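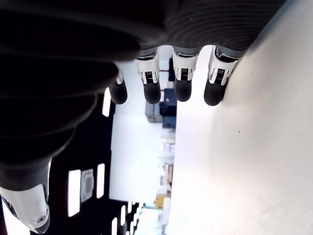 Does a single line of verse at the head of a chapter really need written permission, asks Simone Honorato, when reviewers quote whole stanzas without asking anyone?

It may. A review discusses the lines it quotes, while an epigraph usually stands alone. Drarnden Press asks its authors to clear every epigraph taken from a work still in copyright, whatever its length.

Epigraphs and Quoted Matter: Frequently Asked Questions

Who is responsible for obtaining permission?
The author, unless the contract states otherwise. The permissions desk supplies a standard request letter and will review replies, but it does not write to rights holders on an author's behalf.

When should requests be sent?
Requests should go out as soon as the selection is settled. All signed permissions must reach the desk 30 days before the manuscript is due. Titles scheduled for July follow the same rule.

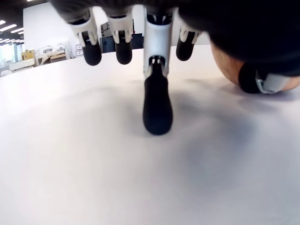 Reading time: 2 minutes

May I quote from a dictionary of quotations?
A dictionary of quotations is a good place to find a line and a poor place to cite it. Please trace the wording to the original publication and give the edition and page. Where a saying cannot be traced, mark it "attributed" in the notes.

Are song lyrics treated differently?
Yes. Lyrics are short, and even a few words may be considered a substantial part of the work. Authors are advised to refer to a song by its title, which does not require permission.

What if the rights holder does not reply?
Send a second letter and keep copies of both. Silence does not amount to consent. The editor will decide with the author whether the quotation should be removed.

Is a translated epigraph covered by one permission?
Generally no. The translation may carry its own copyright even where the original is free to use. Authors who make their own translation should say so in the credit line.

47 shares | 2 comments

Related pages
Preparing Your Index
House Style for Notes and Sources
Permission Fees and Who Pays Them
The Stallier Pocket Anthologies: Notes for Contributors

Contact the permissions desk | © Drarnden Press | Back to top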